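Search this site
Search
Advanced search
Course materials A–Z

Print this page
E-mail this page

Posted November
By T. Halilović, Wilbridge Extension, Household Studies

HOME ORGANIZATION 104
Handout for Session 5: Sorting Small Things, or the Toy Problem

Last week we did linen closets, and several of you wrote in your reflection sheets that you found it relaxing. Enjoy the memory. Linen is flat, it folds, and it has never had an opinion about where it lives. Toys fail on every count.

Reading for this session is chapter 14 of the course binder. It's short. Those of you who skipped chapter 13 will notice that the vocabulary has changed on you, and you have only yourselves to thank.

1. Terms

A HOME is the place an object goes when it's finished being used. A STOP is the place it goes when somebody is tired. Most households own plenty of stops (the stairs, the piano, the one good chair) and very few homes.

A CATEGORY is a promise about what will be in a container. "Vehicles" is a category. "Toys" is a category in the sense that "food" is a grocery list. "Misc." is a confession, and I will mark it down.

A BOUNDARY is whatever tells you the category is full. Walls do this nicely. Resolve doesn't.

2. Why we start with a box

The catalogs would like you to begin with a storage system. The one I'm asked about most is the Hustumcombe, a handsome tower of drawers which arrives flat and stays that way in many of the homes I visit. Don't buy anything until Session 9. Use a shallow cardboard box with no lid.

Shallow, so that nothing can be on top of anything else for long. A deep bin lets you sort by the method of geology, with this year's favorites on top and last year's somewhere near the bedrock. No lid, on the theory that a lid is one more step, and a child of four will carry out precisely as many steps as you are standing there to enforce. So will most adults. I have watched myself put a bowl beside a dishwasher.

Work on a clear table with the box in the middle, and bring things to it from one side only. Choose the category before you pick anything up. If you choose it afterward, you'll end up with a category called "what was nearest."
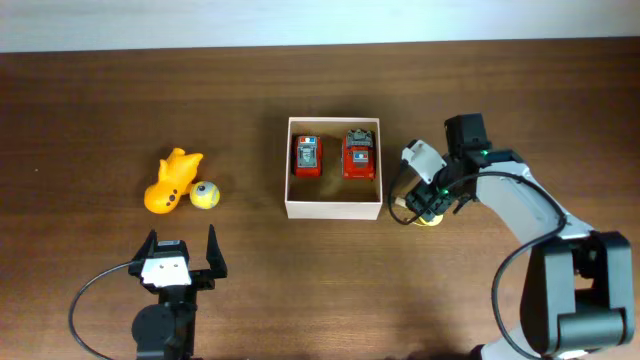
Fig. 1. Category: vehicles. Two in the box, two items still on the table.

The car and the fire truck in Fig. 1 are easy. Both red, both vehicles, both in the emergency line of work if the light bar on the car is to be believed. They're parked side by side toward the back, which leaves the front half of the box open. Leave it open. Students look at bare cardboard and feel they've been careless, and then they fill it, and what they fill it with is the duck.

I say duck. It's a yellow-orange rubber creature with a beak, and I've had classes argue for "bird" with real heat. It doesn't matter for our purposes. Whatever it is, it isn't a vehicle, and neither is the little yellow ball next to it. The two of them look comfortable together, being more or less the same color, and here we come to the commonest mistake of the whole unit.

3. Sorting by color

Don't. It photographs well, and that's the end of its merits. By color, the fire truck belongs with the tomato from the play kitchen. A child who wants the fire truck is thinking "fire truck." He'll tip out everything red you own to get to it, and then everything else to be sure.

Color is allowed as a tiebreaker within a category, once the category has more than a dozen members. It's also allowed on labels. It is not allowed in the final project, where somebody tries it every term.

4. What to do with the duck

You have three choices, and you should be ready to defend yours in class.

(a) Give it a second box. Correct if there are more like it in the house. Call the box "animals" and settle the bird question privately.

(b) Send it to the room where it's used. A rubber toy may well be a bath toy. If so, its home is by the tub, and it has no business in this exercise at all.

(c) Leave it on the table for now. This is respectable for the length of one session. After that the table has become a stop, and we're back to Section 1.

The ball goes with balls. If there's only one ball, it goes with "things for outside," unless you've seen what it does inside and don't mind.

5. Homework

Pick one surface in your home no larger than a card table. Clear it, sort what was on it into no more than four boxes, and write up the result in around 200 words. Say what each category promises and what you did with whatever wouldn't fit. I'm more interested in the second part.

Photographs are welcome but carry no credit. Please don't tidy the rest of the room first. I can always tell.

Leave your pages in the tray outside Room 328 by Sunday evening. The building is locked at nine. Students using the Vova upload page should check that the file really went through, as it has a habit of thanking you either way.

Next session: cables. Bring a bag of your own, and don't untangle them beforehand.

Print this page
E-mail this page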